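**Marker loss in front of glass: filtering by reprojection or by mask?**

**vakalard_lab** wrote:

We are preparing the methods section for our handheld gripper study and would welcome comment on one result. Demonstrations are recorded with a head-mounted camera and two handheld grippers, each carrying a printed marker cube. Hand poses are recovered from the cubes. At our Tiletti site the counter runs along a large window, and pose tracks recorded there were noticeably worse than those from the inner benches.

Our working explanation is that the detector finds the cubes a second time in the glass. In 13 sessions at the window we observed sudden jumps of the left gripper pose, usually when the operator faced the pane directly.

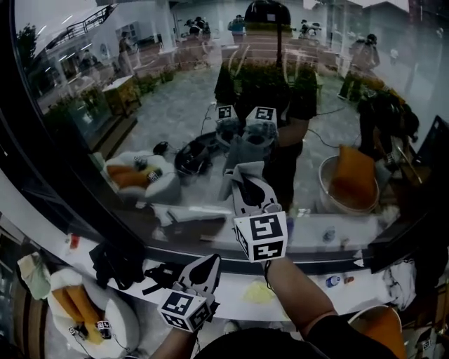
**fernari_poses** replied:

A mirrored square marker should not decode as a valid ID in most dictionaries. Before attributing the jumps to reflections, I would ask which dictionary is in use and how much error correction is permitted. With correction set too high, false IDs will appear on any busy background.

**vakalard_lab** wrote:

The point is accepted in part. We repeated the detection with correction disabled and the jumps fell, but 2 sessions still failed. In those, the head pose itself drifted. The visual odometry appears to have taken features from the reflected room as if they were fixed points behind the glass.

**ursu_bench** replied:

That is a separate fault and should be reported separately. Marker decoding and head tracking share a cause in your setup - the window - but the remedies differ. We mask the glass by hand in the map stage and leave the marker stage alone. It costs 6 minutes per site.

**fernari_poses** replied:

I disagree with masking. A hand-drawn mask is not reproducible by another group, and it also removes real features whenever a gripper passes in front of the pane. A reprojection threshold of 3 pixels, stated in the paper, is preferable.

**ursu_bench** replied:

A threshold will not reject a flat reflection that moves consistently over a short window. We tried it.

**vakalard_lab** wrote:

We will run both on the same recordings and post the tables in June. The failed sessions will remain in the release, flagged, so that others may test their own filters. Requests for the raw video may be sent through the project page.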